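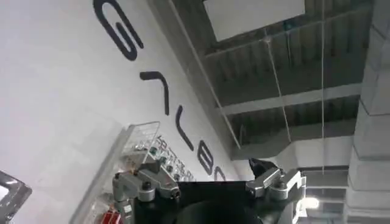
*By the Prata newsroom | 11/4/23*

Zenitis has finished the first collection round for Pemier, its learning system for shelf handling. The round closed with 3523 recorded examples, gathered by arms with a small camera mounted close to the fingers. Each example holds the camera video, the joint positions and the gap between the fingers, all on one clock.

The hardware is a two-finger gripper with metal fingers and a rubbery pad at the grip surface. Every recording starts with the fingers apart and nothing between them. The operator then guides the arm to a clear display rack, closes on one item, moves it and opens again. Recordings longer than 36 seconds are dropped.

Wrist views tilt steeply as the arm turns, and a large share of the video shows walls, ceiling beams and lights in place of the rack. Zenitis keeps that material. An earlier set, trimmed to level views only, left the model unable to find the rack again after a wide turn.

Clear plastic remains the weak point. Panel edges show up mainly as thin highlights, and the model still confuses a near panel with open space. The next round will add 80 recordings for each of eight rack layouts, with overhead lights both on and off.

Imness, which handles labeling, will mark the start and end of each grip by hand. Labeling runs through the end of November.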